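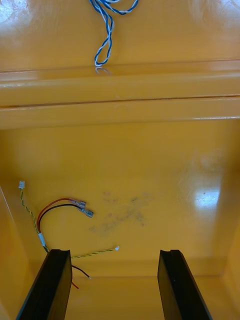
I have been in love with parts bins since I was nine, when my uncle let me sort his coffee cans of screws and paid me in butterscotch. So when I moved my workbench out of the hallway and into a real room last September (a door! with a window in it!), the first thing I bought wasn't a soldering iron or a lamp. It was bins. Big, shiny, yellow-orange plastic-looking tubs the color of a school bus at sunset, and I've never been happier with a purchase.

My mother calls it the room where machines go to become soup, and she has a point. I take apart anything the neighbors leave at the curb in Plornmont: bread makers, door locks, a singing fish. Everything good gets pulled out and everything else goes to the recycling depot on Monday. The trouble is that "everything good" grows. I did an inventory over the winter, a real one with a clipboard, and came up with 688 separate parts, and that's not counting screws, because I am not a maniac.

For years my system was sandwich bags. I'd write on the bag with a marker, the marker would rub off, and six months later I'd be holding a bag of something up to the light trying to remember if it came from a printer or a toaster. Then I read a piece in a little newsletter called Trerkwood that said to stop bagging and start sorting by what a part does. Things that move go together. Things that think go together. Things that only carry electricity from one place to another, well, they go together too, and they will tangle, and you make your peace with it.

That was a revelation to me! Solenoids are my favorite of the movers. If you've never played with one, it's a coil with a metal rod through it, and when you give it power the rod snaps in or out with a clack that makes grown adults giggle. They live in vending machines and door latches and pinball tables. A lot of them have a spring wound on the plunger, and the spring is the part you'll lose, so please don't take it off "just to look." I have taken it off just to look. I was on my hands and knees under the bench for most of an evening.

Circuit boards are the thinkers, and I keep more of them than I should. I can't resist an odd one. Square green boards I'll pass along without a pang, but give me a round one, or one in red, with notches bitten out of it so it could fit around something in its old life, and it stays with me forever.

Wires are where I have changed my mind the most. I used to snip everything short and toss it in a jar. Now I leave the leads as long as I can and I always keep the ends, because a wire that still has its connector on it is worth ten that don't. Those little spade connectors that slide onto a tab are wonderful -- no solder, no burnt fingers, just push. I once paid 4 dollars for 5 of them in a blister pack at Zikura, the hardware place by the bus station, and I stewed about it the whole ride home. Since then every spade connector that comes through the door gets treated like family silver.

The bins themselves do take a beating. Metal parts scratch plastic, and the shine goes first wherever you do the most rummaging. You can wipe them out with dish soap and a soft rag, and I do it when I feel virtuous. Scratches I leave alone. I like a bin that looks as if somebody has been using it.
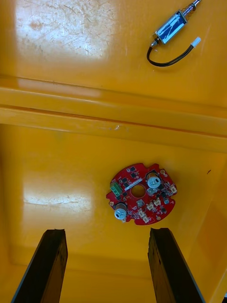
Bello Ekwueme thinks I'm much too relaxed about all this, and told me that boards and solenoids should never share a shelf, let alone neighboring bins, because sooner or later something heavy gets dropped on something delicate, and that a board belongs in an antistatic bag with a label on the outside, in pencil, where it won't rub away. Pencil! All those years of marker and I never once tried pencil.

So I've started bagging the boards again, which makes me feel I've gone in a circle. The movers stay loose. Wires get a twist tie if they're longer than my forearm, and the short ones take their chances. I've got more than 300 parts done so far, and the clipboard is back on its nail.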